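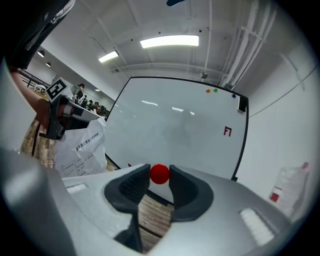
Testpersonen und Bediener (m/w/d) für die Erprobung des Handgreifer-Kits Oledeck 2 gesucht

Pidar entwickelt und vertreibt handgeführte Greifer zur Aufzeichnung von Manipulationsdaten. Für die Serienfreigabe des Kits Oledeck 2 besetzen wir befristete Stellen im Bereich Erprobung. Der Einsatz erfolgt in Teilzeit, eine spätere Übernahme in den Kundendienst ist möglich.

Gegenstand der Erprobung

Das Kit besteht aus zwei handgeführten Greifern mit Kamera, Markerplatten, austauschbaren Fingerpolstern, Ladegerät und Transportkoffer. Es wird an Hochschulen und Integratoren geliefert, die daraus Trainingsdaten für Roboterarme gewinnen. Zu prüfen sind die Haltbarkeit der Polster, die Ermüdung der bedienenden Person, die Erkennbarkeit der Marker bei Deckenbeleuchtung und die Verständlichkeit der Bedienungsanleitung. Die Anleitung liegt in der Fassung Surance-B vor und wird während der Erprobung fortgeschrieben.

Der Prüfplan umfasst 131 Aufgaben und 958 Aufzeichnungen. Ein Teil davon betrifft kleine, glatte Gegenstände wie Kugeln, ein weiterer Teil dünne Materialien wie Papier und Folie an senkrechten Flächen. Gearbeitet wird überwiegend zu zweit: Jede Person führt einen Greifer, beide stimmen Beginn und Ende der Aufzeichnung mündlich ab.

Aufgaben

Durchführung der Aufzeichnungen nach Prüfplan
Wechsel der Fingerpolster und Sichtkontrolle auf Risse
Kalibrierung der Kamera vor jedem Block
Führen des Prüfprotokolls (Tabelle, deutsch oder englisch)
Kennzeichnung fehlerhafter Aufzeichnungen mit Fehlercode
Rückmeldung zu Griffform, Gewicht und Auslöseweg

Anforderungen

Ruhige Hand und Bereitschaft zu wiederholenden Tätigkeiten. Längeres Stehen muss möglich sein. Deutsch oder Englisch ab Niveau B1. Technische Vorkenntnisse sind nützlich, aber nicht Bedingung - die Einweisung dauert zwei Tage und wird bezahlt. Links- und Rechtshänder werden gleichermaßen gesucht, Linkshänder sind in der bisherigen Gruppe unterrepräsentiert. Brillenträger können ohne Einschränkung teilnehmen.

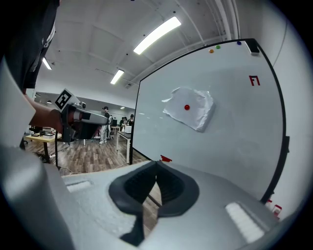 Hiwot Tamiru

Ablauf

Ein Block dauert 50 Minuten, danach folgt eine Pause von zehn Minuten. Pro Schicht sind höchstens vier Blöcke vorgesehen. Die Aufgaben einer Schicht werden vorab durch die Prüfleitung festgelegt. Tausch innerhalb der Gruppe ist nach Absprache möglich.

Die Kameras erfassen den Arbeitsbereich weitwinklig. Personen im Raum können daher in den Aufzeichnungen erscheinen. Eine schriftliche Einwilligung ist Voraussetzung für die Teilnahme, Gesichter werden vor der Weitergabe an Kunden unkenntlich gemacht.

Vergütung

Abrechnung nach geleisteten Stunden, Auszahlung zum Monatsende. Fahrtkosten innerhalb des Verkehrsverbunds werden gegen Beleg erstattet.

Bewerbung

Kurzer Lebenslauf und Angabe der verfügbaren Zeiten an Gemma Barbieri, Personal, Kennziffer 293. Fachliche Rückfragen beantwortet Arnel Lagman, Prüfleitung. Zeugnisse werden in dieser Phase nicht benötigt. Bewerbungen über Vermittler werden nicht berücksichtigt.

Stand: Mai 2020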